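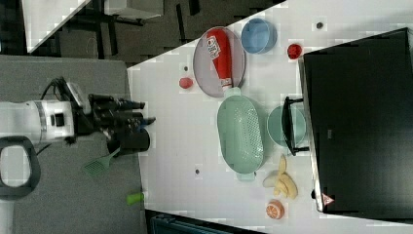

*Slotted spatula and black cup, Erkari Learning Center*

# Clinical Skills Renewal: Frequently Asked Questions

Last revised 8/14/25

**Who is required to complete the renewal?**

All registered nurses, licensed practical nurses and respiratory therapists employed by Fadia Health who provide direct patient care. Nursing assistants follow a separate schedule and should consult their unit educator. Contract staff are subject to the same requirement once they have worked 616 hours at any Fadia site.

**How often must the renewal be completed?**

Every two years. The renewal period is counted from the date on the employee's most recent certificate, even if the employee has since moved to another unit.

**What does the renewal consist of?**

There are two parts: an online section of 29 short modules and a supervised skills session at the Erkari Learning Center or the Addo campus. The online section must be finished before a skills session can be booked. Modules may be taken in any order, except that the medication safety module must be taken last.

**Is the time paid?**

Yes. Employees are paid at their regular rate for the skills session and for up to six hours of online study. Study time should be entered in the timekeeping system under code 52. Time entered under any other code will be returned to the manager for correction.
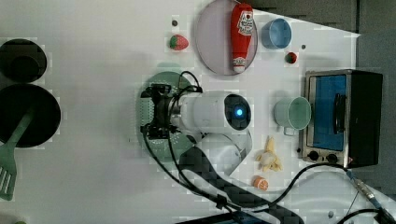

Employees who complete the online section on a scheduled shift should not enter the hours a second time. Travel between campuses is reimbursed only when the skills session is not offered at the employee's home campus within the renewal period.

**How do I register?**

Registration is through Erkska, the staff learning portal. Sign in with your employee number, open "My Requirements" and select a session. A confirmation will be sent to your work email within one business day. If no confirmation arrives, the booking has not been made and should be entered again.

**May I change my session date?**

A session may be moved once without manager approval, provided that the change is made at least three business days in advance. Later changes – including those due to a shift swap – must be approved in writing by the unit manager.

**What happens if I do not pass a skills station?**

You may repeat the station on the same day if time allows. Otherwise, a second appointment will be arranged within 30 days. Your existing certificate remains valid until its expiration date.
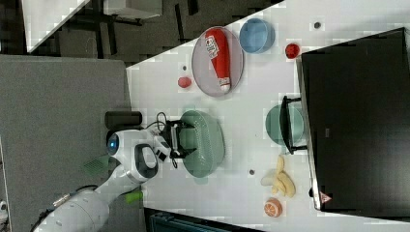 **Fadia Health | Office of Clinical Education**

**Are outside courses accepted?**

Some are. Life support certificates from an approved provider are accepted in place of modules 4 and 5. Upload a copy in Erkska and allow ten business days for review. Courses taken more than 12 months before the request are not considered.

**I am returning from leave. What is my deadline?**

Employees whose certificates expired during approved leave have 55 days from the date of return. They may work during this period but may not serve as preceptors.

**What changed in July?**

The infusion pump station was moved from the Erkari site to Addo, and the written pain assessment exercise is now part of the online section.

**Where are my records kept?**

Certificates are stored in Erkska under "Completed." Managers can view status and expiration dates only. Station results are held by this office.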